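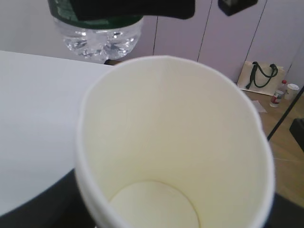 News > Media releases > Workplaces

Posted in March
By Dezső Kelemen, Broltura media desk

Packing robots give Denirer crew their backs (and their Saturdays) back

Broltura is delighted to share news from the Denirer packing hall, where robot arms have taken over the dullest lifting on the floor and the people who used to do it have moved into jobs they helped design.

Denirer makes up refreshment kits for sports days, conferences and work sites. Each kit holds bottled water, paper cups and a few small extras, and until last year every one of them was put together by hand. It was steady work, but it was hard on wrists and shoulders, and busy weeks nearly always spilled over into Saturday.

The hall now runs 7 Vidmar packing cells. Each has an arm with a two-finger gripper and a small camera at the wrist, so the arm can look at what it is reaching for. Paper cups crush easily and water bottles shift their weight when they tip, and getting one machine to handle both took the team a good deal longer than planned. The early trials were messy. Plenty of cups were squashed, and a fair bit of water went on the floor!

What got the project moving was the packing crew. All 18 packers spent time guiding the arms by hand, showing them how a person picks up a bottle, where to hold it and when to slow down. Several changes to the layout came straight from them, including lower benches and a wider walkway between cells.

"I came in thinking I would teach the crew about robots, and for the first month they taught me about cups," said Dezső Kelemen, who led the project for Broltura. "They knew which sleeves stick together and which bottles are slippery on a cold morning. We would have been lost without that."

No jobs were cut. Packers now rotate between running the cells, checking finished kits and putting together custom orders, a part of the business Denirer had been turning away for lack of hands. Everyone on the crew has finished paid training on Dako, the software used to set up and adjust the arms, and two packers have gone on to train the evening shift.

The hall's best day so far saw 481 kits leave the dock, and a normal shift now plans for 200 custom kits alongside the standard ones. Weekend shifts are voluntary, and most weeks they aren't needed.

There is still work to do. The arms are slow with anything soft or floppy, so napkins and snack bags are packed by hand for now. The crew has also asked for quieter air lines near the break area and a clearer signal when a cell is waiting for help. Both are on the list for the next round of changes.

Broltura and Denirer will open the hall to other small packing businesses for a morning visit later in the season, with the packers themselves running the tour. Visitors will be able to try guiding an arm, with plenty of spare cups on hand. Places can be booked through the Broltura media desk.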